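Drustico Vacancies and Ratings

A table of job adverts from employers in and near Jesutthorpe, joined to the star ratings that staff (or people saying they were staff) left for the same employers. 824 adverts, 12 employers, 14 columns. One CSV file, plus a second one listing the rows that were checked by hand.

Read the section on ratings before you make a chart with them.

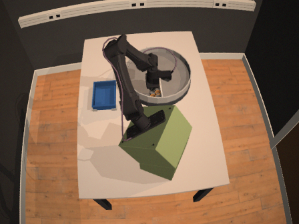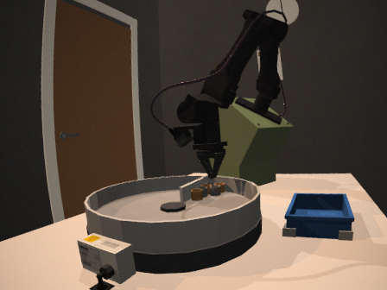 What is in the folder

adverts.csv
The main table. One row per advert, UTF-8, comma separated, every text field in double quotes. Line breaks inside the advert text have been turned into a single space.

checked.csv
200 advert ids with the hand-coded values next to the scraped ones, so you can see how often they disagree. They disagree more than I would like.

employers.csv
One row per employer: a short code, the sector, and the mean rating as shown on the Drustico site when the adverts were collected. The code is what joins it to adverts.csv.

NOTES.txt
Running notes from the cleaning. Scruffy, but if a value looks odd the answer may well be in there.

Where it came from

Drustico is a regional jobs board covering Prarside. Employers pay to post, applicants browse for free, and anyone with an account can rate a place they say they work at or used to. The adverts were saved from the public pages in July, all in one go, between six and nine in the morning when the site was quiet. Nothing behind a login was collected.

One consequence of taking everything in a single morning is that this is a picture of what was open then. Adverts that went up and came down in a week had less chance of being caught than the ones that sit there for months. If you work out "average time an advert stays up" from the posted column you will get a number that is too high, and I have already seen one slide deck do exactly that with an earlier copy of this file.

The employers are a mix: power and water, a bus company, two care home groups, a food packer, a college, warehouses, and the Abbasi staffing agency, which posts on behalf of others and causes most of the trouble described further down.

Columns in adverts.csv

advert_id: made up by us, has no meaning, do not sort by it and expect date order.

employer_code: joins to employers.csv.

title: job title as printed, spelling left alone. You will find "Maintainance" and "Maintenence" and, in places, "Maintenance".

title_group: our tidy version of the title, picked from a short list. This involved judgement. "Team member" could be nearly anything, so it has its own group and I would leave it out of most comparisons.

posted: date given by the site. Reposting an old advert resets it, so treat it as "last time somebody pressed the button".

hours: full, part, variable, or blank. "Variable" covers everything from sensible flexitime to no promised hours at all. The adverts rarely say which.

contract: permanent, fixed, temporary, agency, or blank.

pay_low and pay_high: yearly pounds. Hourly pay has been scaled up using the hours in the advert, or a full-time week if it gave none. Where the advert says "competitive" both are blank. Do not fill these with the mean. Employers who leave pay out are unlikely to be the same sort as the ones who print it.

pay_basis: whether the pay was printed as hourly or yearly, so you can undo the scaling if you disagree with it.

benefits: free text, copied across. Statutory holiday appears here very often, described as a benefit.

place: town or area as printed. Several employers write "Prarside" for jobs which could be at any of their sites.

via_agency: yes or no. See below.

text: the advert body.

How the checking was done

Mehrangiz Zamani drew the 200 rows at random, with the agency rows sampled a little more heavily, and coded hours, contract, title_group and the pay columns from the advert text without looking at the scraped values. I then compared the two. Where we differed we talked it over, and the agreed value is in the final_ columns of checked.csv.

The pay columns held up well. Contract did not. The site has a drop-down for contract type which employers seem to leave on "permanent", and the advert body then goes on to describe a six-month post. In adverts.csv we kept the drop-down value everywhere, including for rows we knew to be wrong, as fixing only the checked ones would have made the table uneven in a way that is hard to spot later. Use checked.csv if you need a feel for the error.

There was no second coder. Two people agreeing after a chat is a weak test, and I would not quote an agreement score from it. Please don't work one out on our behalf either.

About the ratings

People download this file for the ratings, and they are the worst thing in it.

A rating on Drustico is one to five stars with an optional comment. We hold only the mean for each employer. We do not have the comments, the spread, or the number of people behind each mean, since the public page shows none of those. A mean of 4.6 might be a hundred contented bus drivers or one cheerful manager on a lunch break.

There is also no check that a person rating an employer has ever worked there. The sign-up page asks for a work email and then accepts any email. Employers on the paid plan can ask for a rating to be "reviewed", and the help pages are vague about what happens next. I wrote to ask how many ratings are removed that way and had a polite reply which did not contain a figure.

Then there is the matter of who bothers. People leave a score when they are fed up, or when they have been nudged to by somebody in HR. The large middle, who think the job is all right, have less reason to log in. This applies to every site of the kind I have looked at, and I have not met a correction for it that I believe.

So: with 12 employers and a mean of unknown quality for each, please do not run a correlation between rating and pay. You will get one. It will move a good deal if you drop any single employer. I tried it, and the sign changed when the college was taken out.

The agency problem

Abbasi posts for clients it does not name. Its rows carry its own employer code, its own rating, and via_agency set to yes. The rating on those rows says something, perhaps, about Abbasi as an employer, and very little about the warehouse where the person would spend the day.

Some of the same jobs are probably in the table twice, once from the agency and once from the firm itself. We looked for pairs with matching place, title and pay and found a fair number that might be the same post. We could prove none of them. They have been left in. If you are counting vacancies, count once with the agency rows and once without, and report both.

Things you could reasonably use it for

Looking at how adverts are worded. How pay is printed or left out. What employers call a benefit. Practising on messy text, for which it is well suited. Teaching people to read a column definition before plotting the column.

Things it cannot tell you

Whether a given employer is a good place to work. Whether pay in Jesutthorpe is rising (one morning, no earlier year to compare). How many jobs there are in Prarside, as plenty are filled by word of mouth or a card in a window. Whether an advert led to anybody being hired.

Personal details

Adverts often name a contact. Names, phone numbers and email addresses in the text column were replaced with [name], [phone] and [email] by a script, then skimmed by eye. The script is over-keen and has turned at least one street into [name]. If you come across a real detail it missed, tell us the advert_id and it will be taken out of the next copy.

Employer names are coded in employers.csv, apart from Abbasi, where the agency rows could not be explained without saying whose they were. The sector and place will give several others away to anybody local. We know. Coding them was meant to stop league tables turning up in searches, and it should not be mistaken for proper anonymity.

Known faults

Four rows have pay_high lower than pay_low. That is how they were printed.

Bank holiday shifts in the care home adverts are sometimes read as a separate hourly rate, which pushes pay_high up.

Pound signs in benefits may show as odd characters if you open the file by double-clicking it in a spreadsheet. Import it and choose UTF-8.

Two employers changed their trading name around the time of collection. Both names are under one code.

Licence and contact

Free to use for teaching and research. Check the terms of the board yourself before republishing the text column in full; our reading of them is a lay one. If you use the ratings in anything public, please quote the section above alongside.

Questions and corrections to Mahsa Kordestani. Corrections first, please. I am slower with questions, and slowest with requests to add more employers.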